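Robot Learning Lab, Handout 5
Collecting Demonstrations
2018-03-23

Read this before your first session at the Clitby bench. Last week we looked at what a policy does with its examples, and now you get to make some! I think it's the best part of the course, because you start to see your own habits turn up in the data.

Each group owes 200 demonstrations of the fruit-and-bowl task. Pooled with the Plivov set from the earlier sections, that brings the class to 2,000, which is enough to train something that really moves.

1. What gets saved

An episode holds the joint positions, the gripper commands and the video from every camera, all on one clock. The recorder (we use Zamani) starts all the streams together. Look at each stream by itself when you review. A wrist view can be nothing but blur for a good stretch, and students love to delete those episodes. Please don't! The policy will meet views like this when it runs, so it needs them in training.
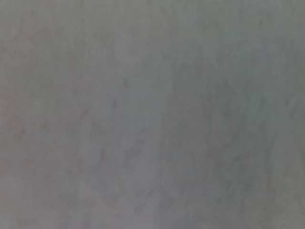
Fig. 1. Wrist view, surface very close and out of focus.

Try guessing the arm's height from a view like Fig. 1. It's hard, and the network has the same trouble. Now think about what the joint positions add. This is why we feed both to the model, and why an episode with a broken clock is no use even when every video looks fine.

2. Setting up the task

The props are a bunch of artificial grapes, an artificial banana and a bowl. Start with the bowl empty. Move the fruit a little between episodes and turn it too, especially the banana, whose curve changes where the fingers should close. If you always start from the same layout, your policy will learn the layout.

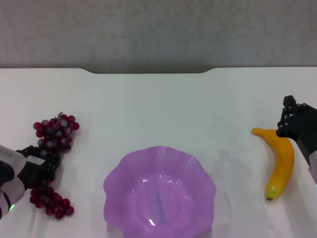 Fig. 2. Head view: left gripper at the grapes, right gripper close to the banana, bowl between them.

Both arms are in play, so decide before you press record which one goes first, and write it in the log. Mixed orders are welcome in the class set as long as they're labeled. Keep your speed steady. A long pause over the fruit teaches the policy to pause, and it will pick that up beautifully.

Fumbled a grasp? Keep recording and try again. Recoveries are wonderful data. Tag the episode "recovery" in Lovex when you upload.

3. Reviewing

Watch every episode at double speed, head view first, then the wrists. Check that the streams start and end together and that the task label matches what the arms did.

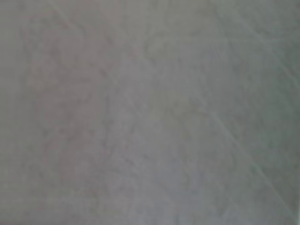

Handout 5, page 2

Wrist views with no fruit and no fingers in them, only the surface with its soft mottling and pale veins, still carry something. A vein that slides across from one moment to the next tells you the camera moved, and in which direction. Step through a stretch like that slowly and compare it with the joint readings. It's a lovely check that the clock is right.

Reject an episode only if a stream is missing, the clocks disagree, or someone bumped the table partway through. Write the reason in the log.

4. For the write-up

Train once on your own episodes and once on the class set. Then answer in a page or less:

Which layouts does your own policy handle badly, and how many of your episodes started near them?
What happens when you train without the wrist views?
Did tagging recoveries change how you drove the arms?

Bring your log to the next lab, even if it's messy.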